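Hand won't hook the fridge door consistently - force limit or approach angle?
Asked in Home Builds > Arms and Grippers

I'm putting together a fruit-into-fridge routine in our shared workshop. One arm, a black multi-finger hand, and the controller is a Nokari board running the Zumell motion package. The table with the yellow basket stands right next to the fridge, so the reach is short.

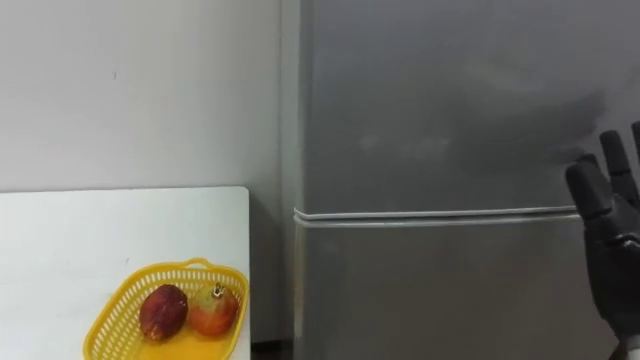
The doors have no handle on the front that I can use, so the plan is to get the fingers around the left edge of the upper door and pull. I stop with the hand upright, turn the wrist, then move in. Some runs it grabs fine. Other runs the fingertips slide off as soon as the arm pulls back. Finger current limit is set to 269 out of 400. I tried going higher and the hand controller faulted.

Same thing in the morning and at night, so I don't think it's the lighting. Is this a force problem or am I coming in wrong?

- Hegazy

2 answers

Answer from Mélanie Beaudoin (accepted)

I'd leave the current alone for now. Check where the thumb goes first. If it touches the lower door before the fingers have closed, it pushes the whole hand away from the edge and you only get the fingertips on.

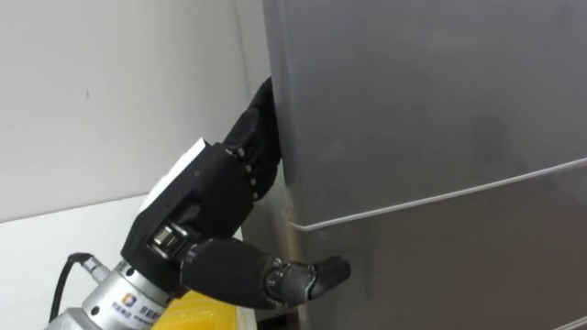

What worked on mine was splitting the move in two. Go in with the thumb held out, close the fingers until the current rises, wait 100 ms, and only then start the pull. Pull on an arc around the hinge side. A straight pull drags the fingers off the edge even with a good grip. Measure the door width by hand and put the hinge point into Zumell as a fixed frame - guessing it cost me most of April.

Also drop the pull speed to 100 until the gasket lets go. After that you can go back to normal. 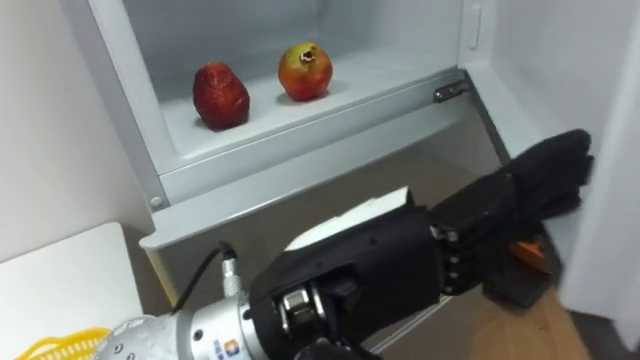
For the shelf part, save a separate waypoint with the hand well below the front lip and make every move in or out pass through it. Otherwise the planner will take the short way and run the knuckles into the lip. Check your cable slack at the wrist in that pose too, with the power off.

Answer from Clutammont

Rubber finger caps. I used the ones for counting paper, cut down a bit. No idea about the arc stuff but mine stopped slipping.

Comment from Hegazy: Thumb was it. Set the hinge frame tonight and it's a lot better. Will try the caps as well.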